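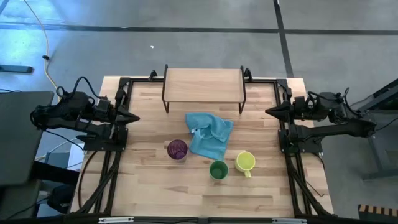
Feleo Butcher-Block Bench Top, Light Mix

Sold by Clukora. Made to order at Ridbridge.

The Feleo top is a solid wood work surface built up from narrow strips glued edge to edge. Strips are not sorted by color before gluing, so each top varies from pale beige through tan to a pinkish brown. Seams run the long way. Color matching between two tops is not offered, but tops ordered together are cut from the same batch of stock.

Thickness is 28 mm. The standard depth is 100 cm and the longest stock length is 220 cm. Other lengths are cut to the nearest centimeter at no extra charge - state the finished size, not the opening size. Part number 929 covers the top alone. Legs, brackets and fasteners are ordered separately.

Finish

Tops ship with two coats of hardwax oil on all faces, including the underside. Recoat the upper face when water stops beading, and recoat the underside at the same time. An oiled surface will mark if a wet cup or glass is left standing on it. Light rings come out with a gray abrasive pad worked along the grain, followed by a thin coat of oil. Wipe spills with a soft cloth and do not leave the cloth bunched up damp on the wood.

Oil-soaked rags can self-heat. Dry them flat outdoors or store them under water in a closed metal can.

Mounting and clamping

Fix the top to its base through slotted holes. The wood moves across its width with the seasons, and round holes will cause splits near the ends. Rails, plates and other hardware can be screwed directly to the upper face. Drill pilot holes, keep screws clear of the seams where possible, and stop at least 6 mm short of the underside. For clamps, use pads.

Small raised shelves with thin metal legs should have felt or rubber feet. Narrow feet dent the surface under load.

Delivery

Tops are wrapped flat on a pallet. Leave the wrapping on for one night in the room where the top will be used, then unwrap all faces at once. Report transit damage before fitting.

Custom cutouts: send a drawing to Daranee Ongart in the Ridbridge shop. Orders and replacement oil: Montri Luangrath, sales desk. The shop closes for stocktaking in May and cutting resumes the month after.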